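The little kitchen at Carville gets its December sort-out

Dec 18, 2023

I have been looking forward to writing this one! Those of you who have been reading since the summer know how much I love our studio at Carville, and how much I grumble about its sink. It's really an office with a kitchen counter along one side, so whatever goes wrong by the taps is on view from every desk. Today Golshifteh Akbari and I finally gave it a proper going-over, and I'm so pleased with it.

We started with the bits and bobs. You know the sort of thing: small, white, roly-poly items that end up behind the kettle and stay there until spring. My new rule is that if it has a label, the label faces out.

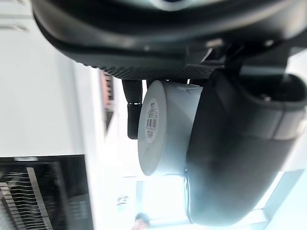

Small, white and labelled, barcode and all.

Next came the washing-up. I've become a huge fan of racks that sit right over the sink, because the drips go straight down the plughole and you get your worktop back. Ours is a double sink, one basin bigger than the other, and I used to treat the smaller one as a dumping ground for teaspoons. What a waste! It makes a lovely spot for a plate or two. 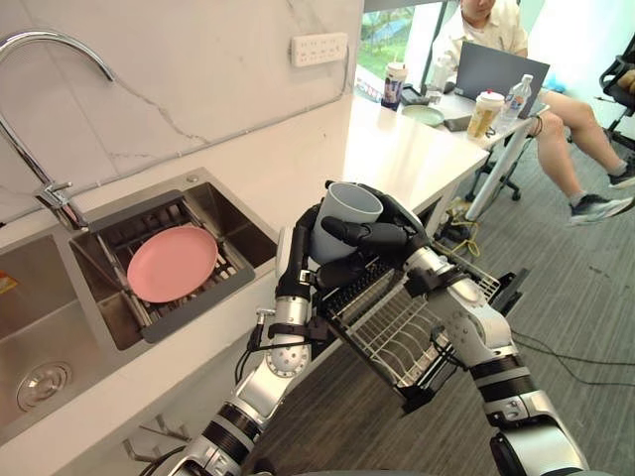

I do have a soft spot for pink crockery. Purificación Salcedo brought me a set of 9 back from Prurnano in November, and I've been slowly sneaking them into the office (she says they belong at home, I say tea breaks matter too). Pink against a pale marble-look worktop cheers me up every single time, even on a grey Monday with the heating playing up.

Then there's the great kitchen roll question. Golshifteh likes it standing by the wall, I like it lying down within reach of the taps, and we've gone back and forth on this for two years. I'm giving my way a trial until the new year, and I'll report back!

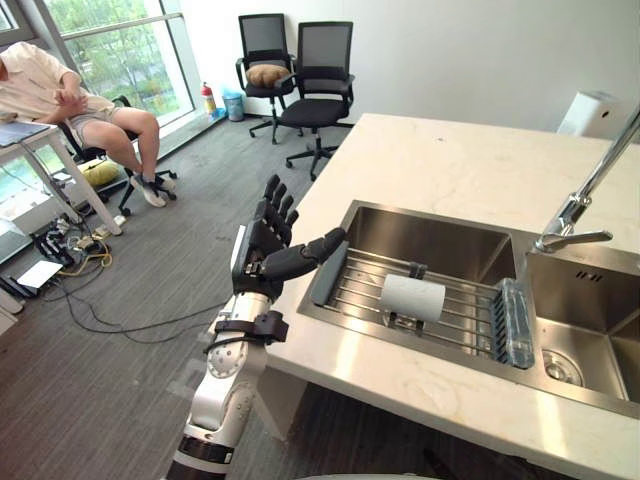
Still on my list

Hooks for the tea towels, a tray for sponges, and a proper home for the water bottles. I've got my eye on a narrow shelf from Jalali, 600 mm long, if I can persuade Golshifteh that we need another shelf. If you've got one, do tell me how it copes with splashes.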